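プリロヴポート生活教室について

ごあいさつ

プリロヴポート生活教室は、幼児から小学校低学年までの子どもを対象に、身のまわりの物を扱う力、すなわち出す、使う、分ける、しまうという一連の動作を、日々の活動を通じて身につけていただくための教室です。当教室では、片づけを家庭のしつけの問題としてのみ捉えることはせず、言葉や数、手指の動き、他者との協力に関わる学習の一分野として位置づけております。

開設以来、多くのご家庭ならびに近隣の園、学校の皆さまにご理解とご協力をいただいてまいりました。本ページでは、当教室の沿革、教育の方針、教材の考え方、運営体制についてご案内申し上げます。ご入会をご検討中の保護者の皆さま、見学をご希望の教育関係者の皆さまには、ご一読いただければ幸いに存じます。

教室長 エルネッド・ベドー(Eluned Beddoe)

沿革

当教室の前身は、ブロステック地区の集会所の一室で開かれていた「おもちゃの整理会」です。地域の家庭で使われなくなった玩具や日用品を持ち寄り、洗浄と点検を行ったうえで、必要とする家庭に引き継ぐ活動でした。参加する大人の傍らで、子どもたちが自発的に物を色や形で分け始めたことが、教室を構想するきっかけとなりました。

当初の登録児童は6名、活動は午前中のみで、専用の棚も机もありませんでした。その後、参加を希望されるご家庭が増え、集会所の隣の建物を改修して現在の教室を設けております。改修にあたっては、ブリニョルフスドッティル設計室(Brynjólfsdóttir)に内装と収納の設計を依頼し、子どもの目の高さに合わせた棚、奥行きの浅い物入れ、掃除のしやすい床を整えました。

現在は2教室体制をとり、1クラスの定員を24名としております。整理会も名称を改めて継続しており、毎年9月には地域の皆さまに向けた公開日を設けています。

教育の方針

当教室の方針は、次の考えに基づいております。

第一に、子どもが自ら判断する機会を確保することです。ある物をどの仲間に入れるかについて、大人が先に答えを示すことはいたしません。黄色いあひるを「お風呂の物」とする子どももいれば、「黄色の物」「動物」とする子どももおります。いずれの分け方についても、指導員はまず理由を聞き取り、その基準で最後まで分けきることができるかどうかを、子どもとともに確かめます。

第二に、始まりと終わりを明確にすることです。活動は必ず、物を容器から出すところから始まり、容器に戻すところで終わります。途中で時間が不足した場合には、遊びの部分を短縮し、戻す作業の時間を確保いたします。

第三に、静かに待つことです。手が止まっている時間も活動の一部と考え、指導員は必要以上に声をかけないよう努めております。入会当初は戸惑われる保護者の方もいらっしゃいますが、見学の際に実際の様子をご覧いただき、ご質問には個別にお答えしております。

教材について

当教室では、分類活動の教材に専用の知育教具をほとんど用いておりません。家庭の居間や台所、浴室にある物と、一般的な玩具とを組み合わせて使用しております。大きさも手ざわりも異なる物が同じ容器に入っている状態は、多くのご家庭の日常に近く、教室で身につけた動作をそのままご自宅で生かすことができると考えるためです。

容器には、深さのある灰色の箱を採用しております。模様のない箱は中の物の色を見分けやすく、机の上に置いて両側から手を入れることができます。教材は箱の中に整列させず、種類を混ぜた状態でお子さまにお渡しします。

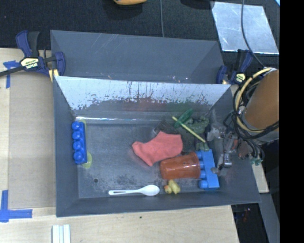 教材と備品

分類の箱

青系統の積み木は、濃い青と明るい青のように、色味の異なる物を同じ箱に入れることがあります。同じ「青」として一つにまとめるか、二つの色として分けるかは、年齢や経験によって判断の分かれるところであり、話し合いのよい題材となります。丸い突起のある積み木は、向きをそろえて並べる活動にも用います。

白いプラスチックのスプーンや、橙色がかった茶色の透き通ったコップは、台所の物として扱われることの多い教材です。一方で、柄に穴の開いたスプーンを「穴のある物」の仲間に入れる子どももおり、素材、用途、形という複数の観点に気づく手がかりとなっております。透明な素材の物は、背後にある物の色が透けて見え、色による分類に迷いが生じやすいため、年長の子どもの活動で積極的に取り上げます。

布の教材には、小さな靴下のような形をした珊瑚色の布などがあります。硬い物の間にある柔らかい物は、つまむ、広げる、たたむという異なる手の使い方を求めます。布を最初に取り出すか、最後まで残すかには個人差が見られ、指導員はその様子を活動記録に残しております。

ゴムのあひるは、幼児クラスで最も親しまれている教材の一つです。活動の終わりに、あひるを箱に戻す役を希望する子どもが多いため、役割は順番制としております。

箱の管理

箱は日々の使用により、内側に擦れや傷がつきます。当教室では、傷や色移りがあることのみを理由として箱を交換することはせず、ひび割れ、縁の欠け、がたつきの有無を基準に使用の可否を判断しております。物を大切に使い続けることも、子どもに伝えたい事柄の一つであるためです。

分類の活動では、元の箱とは別に、移し先となる箱を並べて用いる場合があります。隣り合う箱へ物を移す動作は、運ぶ距離が短く、手先の動きに集中しやすい利点があります。慣れてきた子どもには、部屋の離れた棚まで運ぶ課題へと進んでいただきます。

教材の登録と点検

教室で管理している教材は300点です。すべての教材は台帳に登録し、使用後に指導員が目視と手触りで点検いたします。破損の見つかった物は直ちに活動から外し、修理または廃棄の手続きをとります。口に入る恐れのある小さな物は、幼児クラスの箱には入れておりません。布の教材は洗濯し、プラスチックおよびゴムの教材は中性洗剤で洗ったのち、十分に乾かして保管しております。

クラスのご案内

幼児クラス
就園前後のお子さまを対象とし、保護者の方にも同席をお願いしております。箱から物を取り出し、名前を言い、元に戻すことが活動の中心です。分類の正確さは求めず、最後の一つを箱に入れるところまで関わることを目標といたします。

年長クラス
就学を控えたお子さまを対象とします。色、形、素材、使う場所などから一つの基準を選び、その基準で物を分けます。分け終えたのちには、どのように分けたかを言葉で説明する時間を設けております。

低学年クラス
小学校低学年の児童を対象とします。二人一組で基準を相談し、意見が異なる場合の進め方を学びます。また、机の引き出しや学用品入れなど、自分で管理する場所の整理にも取り組みます。

いずれのクラスも、途中からのご入会を受け付けております。定員に達している場合は、お申し込み順にご案内いたします。

活動の流れ

教室に到着した子どもは、まず自分の上着とかばんを所定の場所に掛け、手を洗います。全員がそろったところで指導員が箱を机に運び、その日の活動を簡潔に説明いたします。

箱の中の物に触れる前に、しばらく見る時間をとります。何が入っているか、下に隠れている物はないか、どれから取り出すとよいかを、それぞれに考えてもらうためです。手前の物を動かして初めて奥の物に気づくことも多く、見ることと手を動かすことを交互に行うよう促しております。

活動の後半では、分けた物を全員で見て回ります。他の机の分け方について感想を述べることはできますが、物を動かすことは認めておりません。その後、各自が使った物を箱に戻し、机を拭いて終了となります。

運営体制

指導は、当教室の研修課程を修了した指導員が担当いたします。研修では、子どもの動作の観察と記録、教材の安全点検、保護者の方との面談の進め方を扱います。新任の指導員は、単独でクラスを受け持つ前に、経験のある指導員の補助として実務にあたります。

教材の収集と引き継ぎに関する業務は、ジョラウ事業部(Jollau)が担当しております。ご家庭で使われなくなった玩具や日用品をご寄付いただける場合は、同事業部が受け付け、洗浄と点検を行ったうえで、教室での使用または地域のご家庭への引き継ぎに充てさせていただきます。電池を使用する物、刃物、ガラス製品、陶器につきましては、お受けすることができません。

保護者の皆さまへ

当教室では、ご家庭で教室と同じ活動を行っていただくことを求めておりません。ただし、お子さまが自ら片づけを始めた際には、置き場所が多少異なっておりましても、終わるまで見守っていただきますようお願いしております。ご家庭の収納に関するご相談は、面談の際に承ります。

活動中のお子さまの様子は、学期ごとに書面でお伝えいたします。書面には、分類の基準の選び方、物の扱い方、他の子どもとの関わりについて記載し、点数や順位による評価は行いません。

見学およびお問い合わせ

見学は事前のお申し込み制とし、授業日の午前に受け付けております。活動の妨げとならないよう、教室後方の席からご覧いただきます。教育関係者の皆さまで、教材台帳の閲覧を希望される場合は、お申し込みの際にその旨をお書き添えください。

9月の公開日には、お申し込みなしで教室と収納棚をご覧いただけます。当日は分類の箱をご用意し、小さなお子さまから大人の方まで、実際の活動を体験していただくことができます。上履きをご持参のうえ、正面玄関の受付にお立ち寄りください。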